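Signing up a school group for a regional education expo: stand fee, deadlines, and who travels?

Posted by Noémie Guérin
7 August 2021

I teach technology at a small secondary school and we have been invited to take part in the Skerkley education forum and exhibition in January. It is our first time. The letter gives the program and the venue, but it is vague about the practical side. We would like to bring students and show their project work for all 3 days.

The form asks whether we are a "participant" or an "exhibitor." The fee for an exhibitor is 200 and the participant line is blank. Does blank mean free, or does it mean they send a bill later? Also, do the students have to be registered by name now? I won't know which of them are coming until after the fall break. My principal wants an answer before she signs anything.

Colette Renaud

We have gone twice. A participant is anyone who attends the talks and walks around the hall. An exhibitor has a stand. If you are showing project work you are an exhibitor, even if all you need is one table.

The participant line is blank because it is free for schools. You won't get a bill. The exhibitor fee covers the stand, two chairs, a power outlet and your entry in the printed catalog. It does not cover internet or extra tables. Those are on a separate order sheet that comes later by email, and it went into my junk folder both times.

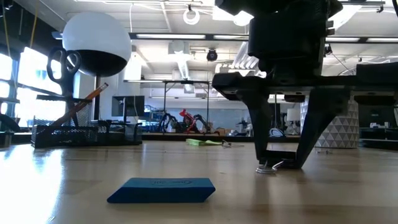 Tabletop with a blue eraser and a small metal washer under the gripper.

For the students, put a number on the form now and send the names later. The organizers accept a list up to two weeks before opening day. Each student needs a signed permission slip from home, and the adult in charge has to carry the originals. We were asked for ours at the door the first year and not at all the second.

Ask for a stand in the side hall if you can. The main hall gets 3,000 visitors and it is hard to hold a conversation there. The side hall is next to room 411, where the school workshops are held, so you get teachers passing by all day.

Book the bus early. Parking behind the venue is for exhibitors only on setup day, and after that you have to use the public lot.

Sylvain Lebrun

depends on the year, they change the rules. just call them

Josiane Charpentier

Colette's answer matches what we did, with one difference. We applied through our district and the district paid the stand fee. Check with your office before the principal signs, as they would not refund us when the school had paid first.

The catalog text is due before the student list. Ours was late and we were printed with only the school name.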